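About Lestley Gripper Testing

We are a small test shop in Saterbridge, and our work is to compare robot grippers before people pay for them. 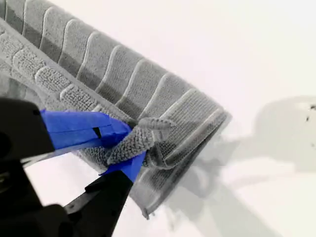
Lestley started with one arm on a borrowed bench and a question from a commercial laundry: which gripper can pick up a folded cloth and not lose it on the way to the next table? We could not find a good answer in the catalogues, so we bought 3 grippers and tried them. The laundry got a report of two pages. Then other companies asked for the same kind of report, and this became our business.

Today we have 48 grippers on the shelf, from simple two-finger models to suction cups and soft fingers. We also test wrist cameras and controllers, but the grippers take most of our time. Soft goods are our strong side: towels, bed sheets, work clothes, bags. A hard box is easy to describe to a robot. A cloth changes its shape each time you touch it, and a small change in the fingertip can change the whole result. For this reason we spend many hours on fingertips, with rubber, with tape, with bare metal, and we write down each one.

How we work

You send us your items, or we buy the same ones. We agree with you on the task and on what counts as a failed pick. Each gripper then does the same 222 picks, with the same arm and the same speed. If we change something in the middle, we start the count again from zero. In our longest comparison, for the Stalero project, we made 2056 picks, and the customer finally chose the cheapest gripper in the group.

We do not sell grippers and we take no commission from the makers. The report shows all results, also the bad ones, and you receive the video files with it.

Our software

The tests run on Su, our own program. It starts the arm, saves the camera recording and keeps the finger settings next to every pick. Customers often ask if they can have it. You can, the licence is included with any test order.

Visiting us

You are welcome to come and watch your test. Please write to us first, the lab is small and the parking is behind the building, by the grey door. Closed shoes are necessary. Coffee is free.

Page last updated June 27, 2024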